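## 3.2 Membership records and attendance
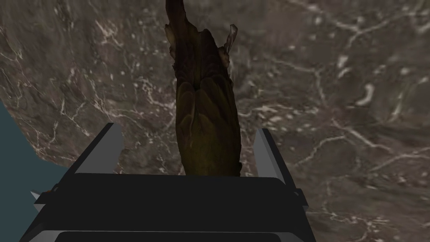 **Figure 2.** Rendered view of a gripper with a dark, carved, elongated object between its fingers, over a marble-textured surface.

Attendance was taken from the entry logs of the two staff gyms, Poltow and Dunda. Each log gives a member number, a date and a time of entry. Exit times were kept only at Dunda and are not used. The logs for July held 3,692 entries made by 368 members. Repeat entries within 60 minutes were treated as one visit, as members often step out to the parking lot or the locker room and scan in again.

Members were placed in one of two groups. The trial group had joined on a free first month and had never paid for a gym membership through their employer. The paying group had held a membership for at least one full year. Members who had lapsed and come back fit neither group and were left out of the comparison, though they remain in the totals given above.

We also asked for short interviews, and more than 80 members agreed. Xiuying Peng carried out the interviews at Poltow, in a meeting room next to the front desk. Questions covered travel to the gym, usual time of day, classes attended and reasons for missing a planned visit. Answers were typed up the same day and coded by two readers working separately. Where the readers disagreed, they went back to the notes and settled on one code.

Class bookings came from Cakix, the booking system in use at both sites. A booking counts as attended only if the same member number appears in the entry log before the class ends. Gu, the smaller pool site, runs its own paper sign-in sheet and was not included. Swimming is therefore underreported here, and the results in Section 4 should be read as covering gym floor and studio use only.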